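Skiditz Textile Care Bulletin
Wednesday, January 21, 2026

Keeping black cotton black: what we learned from a year of wash records

By Ro-un Woo

Members who send in dark garments for re-dyeing usually ask the same thing on the intake slip: why did it go gray? The word covers several different faults, and the treatment depends on which one is present. This item sets out how we sort them at the Skevedlow workroom, what the home laundry settings have to do with it, and when re-dyeing is worth the money.

Dye loss is the fault most people assume. Most black cotton on the market is colored with reactive or sulfur dyes. Reactive dyes bond to the cellulose and hold well, but a certain amount of unfixed dye always remains in the cloth after manufacture. It comes out in the first few washes and takes very little visible depth with it. Sulfur black is cheaper and gives a deep shade, but it is sensitive to chlorine and to peroxide bleaches. A single wash with an oxygen booster can shift a sulfur black toward brown, and no amount of careful washing afterward will bring it back.

Surface fuzz is more common than dye loss. Abrasion in the drum raises short fiber ends, which scatter light and make the surface read as lighter than it is. The dye is still there. To check, wet a small area of the garment and press it flat with a thumb. If the wet area goes fully black and matches the inside of a seam allowance, the color is sound and the problem is on the surface. If the wet area is dark gray or brownish next to the seam allowance, dye has been lost.

Residue is the third cause. Undissolved powder, hard water minerals and softener wax all leave a pale film. It tends to be patchy and heaviest along folds, since those areas rinse poorly. A residue problem can be cleared with one wash at 104 degrees with no detergent and a half cup of white vinegar, followed by a plain rinse. Do not combine vinegar with any bleach product. 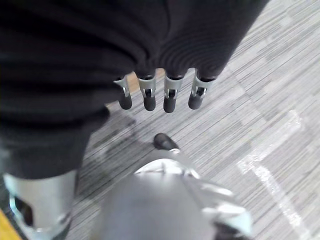 CARE AND REPAIR

Wash settings

Turn the garment inside out and close all zippers. Wash with other dark items of similar weight. Denim and towels should go in a separate load because of the abrasion. Fill the drum no more than two-thirds full, so that the load can drop and open instead of rubbing as a packed mass. A drum that is nearly empty is also poor practice, as a single heavy item will slap against the wall and wear at the creases.

Cold water is adequate for lightly soiled clothing. Use a liquid detergent without optical brighteners. Brighteners are colorless compounds that absorb ultraviolet light and give off blue light; on white cloth this hides yellowing, and on black cloth it adds a faint haze that is most noticeable outdoors. Labels are inconsistent about listing them. A small ultraviolet flashlight will settle the question. If the dry residue of the detergent glows, it contains brighteners.

Spin speed matters less for color than for creasing. A heavy crease set during a fast spin will be rubbed along its ridge in every later wash, and the ridge is where pale lines first appear. For lined jackets, full skirts and anything with gathers, choose the slower spin and accept a longer drying time.

Drying

Dry in shade. Direct sun breaks down dye, and the damage is uneven because folds shield part of the cloth. A garment left over a line all day in June can come in with a visible band where the cloth was doubled. We have had several of these in the workroom and the band cannot be removed except by re-dyeing the whole piece to the darker shade.

Tumble dryers do not fade dye to any great degree, but they produce fuzz. Check the lint screen after a load of darks. What is on the screen came off the surface of the cloth, and fiber ends that have not yet broken off are standing up from it. If a dryer must be used, take the load out slightly damp and finish it on a hanger.

Treating surface fuzz

For flat woven cotton, a cellulase enzyme wash gives the best result. The enzyme digests loose fiber ends and leaves the body of the yarn mostly intact. It does weaken the cloth a little each time, so we limit it to 3 treatments over the life of a garment and will not use it on voile, lawn or anything already thin at the elbows. Enzyme treatment works on cotton, linen and viscose. It has no effect on polyester or wool.

Blends are harder. The polyester in a blend forms pills that hold on firmly, and the enzyme removes only the cotton around them. A battery fabric shaver is the practical answer. Lay the cloth on a hard flat surface, pull it smooth with one hand, and move the shaver in small circles without pressing. Keep it away from seams, where the cloth sits higher and the guard can catch.

Brushed fabrics, including flannel and moleskin, should not be shaved at all. Their nap is part of the finish.

When re-dyeing is worth it

The wet-thumb test comes first. If dye has been lost evenly and the cloth is sound, a re-dye will usually restore full depth. Fiber content has to be at least 60 percent cellulose for the reactive bath we run. Seams on most ready-made clothing are sewn with polyester thread, which does not take this dye. On a garment that was originally black the thread is already black and this goes unnoticed. On one that was navy or brown, the stitching will show as a contrast line afterward.

Stains must be removed before dyeing. Oil blocks the dye and leaves a lighter spot, and bleach marks will take color but often dry to a slightly different shade. We mark both on the intake slip and ask the member to sign before work starts.

Shrinkage is the other risk. Our bath is run at 140 degrees, and a garment that has only ever been washed cold may shorten along the warp. Heavy twills have been the worst for this. Anything with a fused interfacing, such as a blazer front or a shirt collar, may bubble as the adhesive lets go. We refuse blazers for this reason. Shirts are accepted at the owner's risk.

The salt load of the bath is calculated from the dry weight of the goods. We weigh every lot on the bench scale, and the workroom minimum is 300 grams per bath. A single T-shirt will generally be held until there is enough other work of the same shade to make up a lot. A long coat or a full skirt can go in alone.

Aftercare for re-dyed pieces

Each piece is rinsed until the water runs clear, then soaked hot for an hour and rinsed again. Some loose dye may still be present. Wash separately for the first 4 washes and do not leave the garment folded wet against anything pale. Before wearing a re-dyed piece over light upholstery, rub an inside seam hard with a damp white cloth. If color transfers, give it another hot soak.

Storage

Dark cotton stored on a hanger by a window will fade along the shoulders. Use a cloth cover, or keep it folded in a closed drawer. Plastic dry-cleaning bags should be taken off at home, as they trap moisture and some older ones leave a film. Refold heavy pieces once a season so the crease falls in a new place.

Workroom notes

The Andach steamer is back in service with a new gasket. Members using it should drain the tank at the end of each session and leave the cap off.

Pyo black is out of stock until the next supplier delivery. The substitute is slightly redder in tone. Members matching a jacket to existing pants should wait for the original or send both pieces together.

Intake slips are at the front desk. Please write the fiber content from the sewn label on the slip, and if the label is missing, write "unknown" so that a burn test can be done on a thread from the hem.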